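Oddale folding work table, white, rectangular top
Posted Oct 18, 2022 by Gualtiero Guerra
Last updated: February
Filed under: Workshop & Utility Furniture > Tables

I bought the Oddale to replace a Kokico table whose legs had started to splay. It took two of us to carry it up from the van and nine minutes to put up, most of that spent on one stiff leg catch. The feet adjust, though only by a small amount, and ours needed packing on one corner.

The top marks less than I expected. Tea wipes off with a damp cloth. Marker pen doesn't, and needed spirit and a second go. The edges are square and a bit sharp on the forearms if you sit at it for long. Four people can eat at it. For work I would say up to four if they are friendly, two if they have papers out.

Price was fair, delivery from Calimlim was slow, and the instructions were a single sheet with no words on it.

Clearing up is where the plain white top earns its money. After a lunch you can see what is left at a glance: a foil tray, a ball of brown paper, a paper cup near the back. I keep a blue plastic tray at one end for odds and ends and there is still a decent stretch of table free. I'd buy it again, but I would file that leg catch first.

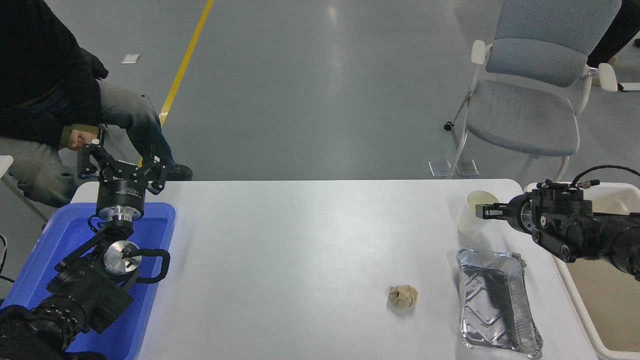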